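Visit report: Petament data collection site, Vullstead

Purpose of visit

Vilja Lindqvist and I spent a morning in October at the Petament site in Vullstead to see how demonstrations are gathered for the Skurine manipulation model. Divina Javier, who runs collection, showed us one cell and the review desk.

Cell layout

Each cell has two arms mounted on an aluminum front rail, with gray fabric walls on three sides. The work surface is a white marble-patterned top. Javier prefers a patterned surface to plain matte board, as the model is expected to cope with kitchen counters later on. The task set we watched is called Bach and deals with table items: rolled towels in a white tray, a steamer basket with two buns, a patterned cup, a pink case, a snack packet.

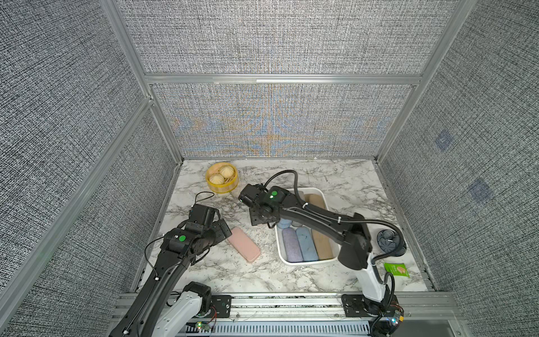
Recording procedure

An operator drives both arms by hand through a pair of leader arms. One episode is one instruction carried out from start to finish. Items are moved between episodes according to a printed layout sheet, and the sheet number is stored with the recording. The target is 100 episodes per operator per shift. Javier put the usual figure at 70 for towel tasks, where regrasping takes up most of the time.

Review

Bach held 2999 accepted episodes when we visited. A further 183 had been rejected, mostly for dropped frames or a wrong instruction label. Failed grasps are kept if the operator recovers.

Open points

Lindqvist asked how cable drag on the wrists affects repeatability. No measurements exist yet. We also requested the layout sheets and the labeling guide.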